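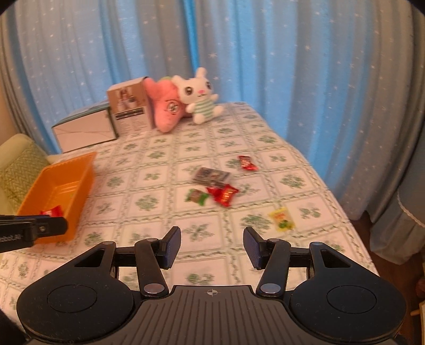
Ticket 1120: Duplicate charges on guest room snack accounts
Property: Timcombe House, Clerkham
Opened by: Front Desk
Assigned to: Property Systems Support
Priority: Medium
Status: Resolved, monitoring

Summary
Guests who bought small snack packets and other pantry items reported being charged twice on their final bill. The duplicate line appears only when the purchase is posted from the pantry terminal and the guest checks out through the lobby kiosk. Bills settled at the front desk are correct.

Scope
The front desk identified 11 affected bills. Of these, 9 had already been paid in full and required refunds. The remaining two were corrected before payment. No room rate, tax or parking charges were affected.

Log entry 1
The reporting clerk supplied copies of three bills. In each case the second charge carries the same item code and amount as the first, with a posting time 115 seconds later. Support requested the pantry terminal log for the same period.

Log entry 2
Terminal log received. Each sale was sent once, and the terminal then waited for a confirmation from the billing server. The confirmation did not arrive before the time limit, and the terminal sent the sale again. Both copies were accepted by the server.

Log entry 3
Support restarted the billing service at the request of the duty manager. A test sale was posted to a house account and appeared once. A second test, posted while the nightly report was being built, appeared twice. The fault is therefore linked to server load during the report and a restart does not correct it.

Log entry 4
Paloma Hutchins (Accounting) asked whether the kiosk should be taken out of service. Support advised that the kiosk displays the duplicate but does not create it. Front desk bills appeared correct only because clerks had been removing the second line by hand — a practice not recorded in any earlier ticket. Clerks are asked to report such corrections in the future.

Log entry 5
Case raised with the vendor, Pettigrew. The vendor confirmed that duplicate checking had been turned off during the April update and supplied the setting needed to restore it. Change approved by Thaddeus Alcantara and applied on June 27, 2025.

Log entry 6
Four test sales posted during the nightly report. All appeared once. Refunds released by Accounting.

Outstanding items
The Horkport property uses the same version and has been sent the revised setting. Confirmation has not yet been received.
The nightly report remains at its present hour pending a reply from Accounting.

Please add any further duplicate charges to this ticket — do not open a new one — and include the room number, item code and posting time.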